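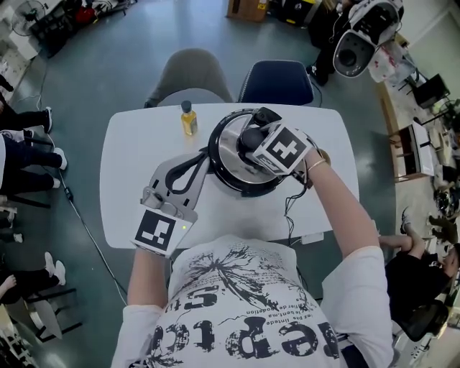 *Stainless-steel lid with a black rim and knob.*

**Keeping pot lids in shape**

- Wash the rim by hand with a soft brush. Grease collects where it meets the steel.
- For brown spots, leave a paste of baking soda and water on for 11 minutes, then rinse.
- Tighten a loose knob from the inside with a screwdriver - stop when it no longer turns.
- Check the oven limit before baking with a lid on. Many plastic knobs shouldn't go past 200 degrees F.
- Store lids upright in a rack, largest at the back.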